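The Slow Business of Teaching an Arm to Hold a Pole

Most of the work at Rumbridge is repetition. An operator moves a pair of hand controls, the arm follows, and the joint positions and camera views are written to disk together. One attempt, from first motion to release, is called an episode. The current target is 300 episodes of a single task: take hold of a pole or tube, keep hold of it, and let go where instructed.

The learning system, named Wumach, gets no written rules about where to grip. It is given the episodes and fitted to predict the next short stretch of motion from what the cameras show. If every episode starts from the same pose, the system learns that pose and little else. The start position is therefore changed each time, and so is the angle of approach.

Drape is used over much of the work area. White cloth and glossy black sheeting return light very differently, and a system trained over only one of them tends to fail over the other.

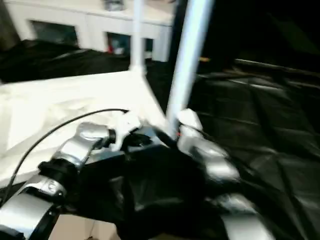
Iñaki Aguirre would throw out any episode in which the arm moves faster than the camera can follow. Blur, in his view, teaches the system to guess, and a guess made close to contact is expensive. Fathima Majumder keeps them. A deployed arm will see blur as well, she argues, and a training set without it describes a machine that does not exist. The compromise is a tag: fast episodes stay in the set but can be left out of a training run.

Contact is the harder part. From the head camera the last inch of an approach is often hidden by the gripper itself. The wrist camera covers that gap, at the cost of a narrow view and strong contrast between pale parts and dark fingers. Exposure is locked before each session.

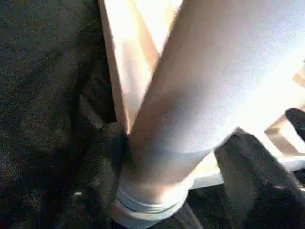
Operators are told to close slowly and pause before lifting. The pause lasts 15 video frames and gives the software a clean boundary between grasping and carrying. Early sets from the Jarkotbridge site lacked it, and the two phases had to be separated by hand, which took 11 working days.

Thin rods get their own set of episodes. A small error in finger position that a thick tube would absorb can lose a rod entirely. Recoveries, where the operator misses and tries again, are recorded in full and labeled.
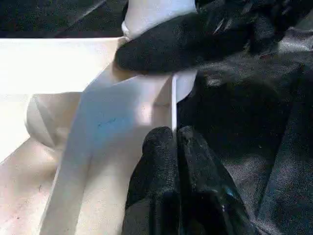

What Gets Kept

Review takes place in the afternoon, on a tool called Zabala that plays all camera views side by side. A reviewer can pass an episode, reject it, or trim its ends. On a good day up to 90 episodes go through. The usual grounds for rejection are a dropped camera stream or a clock mismatch between the arm and the video. Clumsy handling is not grounds for rejection if the grip holds.

The next set will use the same poles with the drape rearranged between episodes.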